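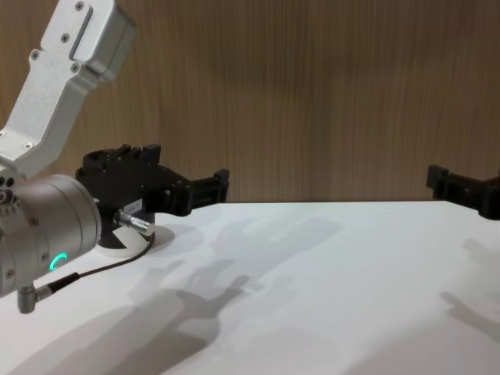
Mesa Kadora y panel de pared Inthanon

Grurnorberg · Mesas y revestimientos para casa, taller y estudio

Hay muebles que uno compra casi sin pensar y otros a los que les da vueltas durante meses, y en nuestra experiencia la mesa grande, la de trabajar y dejar las cosas, pertenece siempre al segundo grupo. Por eso hemos querido contar la Kadora con calma, con sus virtudes y también con sus dos o tres manías, para que quien la pida sepa muy bien lo que va a recibir (y para que quien no la necesite se ahorre el pedido, que también nos parece una buena noticia).

La Kadora es una mesa de tablero blanco, lisa, sin dibujo ni adornos, y desde el principio la vendemos junto con el panel Inthanon, un revestimiento de pared con veta de madera en un marrón claro y cálido. Se pueden pedir por separado, claro que sí, pero nacieron para estar juntos y juntos es como los tenemos puestos en nuestra sala de Olollow. El blanco de la mesa por sí solo puede resultar un poco frío, sobre todo en invierno y con luz de tarde, y el panel detrás le quita esa seriedad sin que haya que llenar la pared de cuadros.

El tablero

Elegimos el blanco después de muchas pruebas y alguna discusión larga en el taller. Tuvimos un gris piedra que a todos nos gustaba en la muestra pequeña y que, puesto en una mesa entera, oscurecía la habitación de una manera tristísima. Con el blanco pasa lo contrario: recoge la luz que haya, aunque sea poca, y cuando se cae un tornillo o una aguja se encuentra enseguida. Quien cose, quien arregla aparatos pequeños o quien corta papel nos lo agradece mucho, y nosotros mismos hemos acabado montando allí todos los herrajes de los demás muebles.

Es verdad que el blanco enseña las migas y el polvo del lápiz. Preferimos decirlo antes de la venta. A cambio se limpia con una bayeta apenas húmeda y un poco de jabón neutro, y después se repasa con un paño seco. Nada de estropajos ni de polvos abrasivos, por favor, ni siquiera «solo por esta vez»: dejan una zona mate que luego se nota al mirar la mesa de lado. Para las marcas de rotulador va bien el alcohol de limpieza, con la mano ligera y sin dejarlo reposar.

El panel de pared Inthanon

La veta del Inthanon es fina y corre en vertical. Parece un detalle menor y nos costó decidirnos, porque en horizontal la pared se ve más ancha y a mucha gente le tienta. Pero detrás de una mesa, que ya es una línea horizontal bien marcada, las rayitas verticales descansan la vista y hacen que el techo parezca un poco más alto. El tono es el mismo en todo el catálogo y combina sin esfuerzo con blancos, negros y metales; con otras maderas conviene probar primero, y para eso están las muestras.
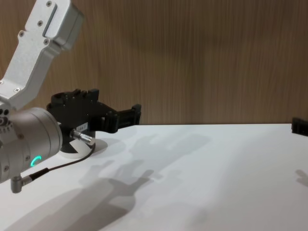

Las muestras, por cierto, se mandan gratis y no hace falta devolverlas. Aconsejamos tenerlas unos días apoyadas en la pared de verdad, mirarlas por la mañana y otra vez con la lámpara encendida, y solo entonces decidir. Un marrón claro cambia bastante según la bombilla: con luz muy amarilla tira a miel, con luz blanca se queda más sereno. Si en casa hay un suelo rojizo, recomendamos todavía más paciencia, que hemos visto parejas desafortunadas.

Montaje

La mesa llega con el tablero protegido por una lámina que conviene dejar puesta hasta el final. Son dos personas las que hacen falta, más por lo incómodo que resulta girarla que por el peso. El orden que mejor nos funciona es este:

Extender una manta en el suelo y apoyar el tablero boca abajo.
Presentar las patas sin apretar ningún tornillo del todo.
Apretar en cruz, poco a poco, y volver a pasar la llave por todos.
Girar la mesa entre dos, sin arrastrarla apoyada en una sola pata.
Retirar la lámina y nivelar los pies.

Si se va a poner también el panel, lo sensato es empezar por la pared y traer la mesa después. La pared tiene que estar seca y razonablemente plana; las pequeñas ondulaciones las perdona, los desconchones grandes hay que taparlos antes. Dejamos siempre un dedo de aire entre el canto de la mesa y el panel, para que al apoyarse con ganas la mesa no roce la veta.

Mantenimiento del panel

Con el panel hay poquísimo trabajo. Un plumero o un paño seco, siempre siguiendo la veta de arriba abajo, y ya está. Si salpica algo, se seca en el momento sin frotar en redondo. No recomendamos ceras ni abrillantadores, tampoco los que prometen maravillas en la etiqueta, porque se acumulan y acaban dando un brillo a parches muy poco favorecedor.

Precio, entrega y garantía

El precio depende de la medida, y el presupuesto lo preparamos a partir de un croquis sencillo (de verdad, un dibujo a bolígrafo en una hoja de cuaderno nos basta). El envío con subida a domicilio cuesta 98 euros, tanto si se pide la mesa sola como si va con el panel. El plazo de entrega es de 20 días desde que se confirma el pedido, salvo en diciembre, cuando el taller de Olollow cierra unos días y todo va un poquito más despacio. La garantía es de tres años para la mesa y para el panel, y las piezas sueltas se pueden seguir pidiendo cuando haya terminado.

Quien prefiera verlo todo puesto antes de decidirse puede pasar por la sala de Olollow, avisando con un correo para que haya alguien que le atienda como es debido. Traiga las medidas de la habitación, la altura de los enchufes y, si la tiene a mano, una foto de la pared. ¡Nos encanta este tipo de visitas y solemos alargarlas más de la cuenta!

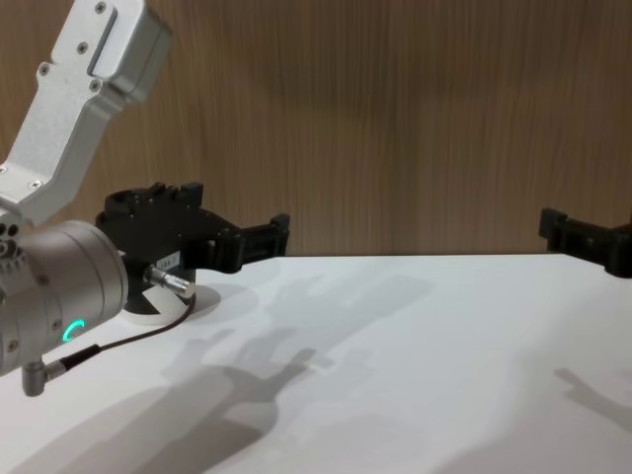

¿Se puede pedir el panel Inthanon sin la mesa?

Se vende por separado y con las mismas condiciones de entrega y garantía. Al hacer el pedido basta con indicar el ancho y el alto de la pared, y señalar en el croquis dónde quedan los enchufes y las puertas para que podamos calcular los cortes.

Página actualizada el 28 de agosto de 2023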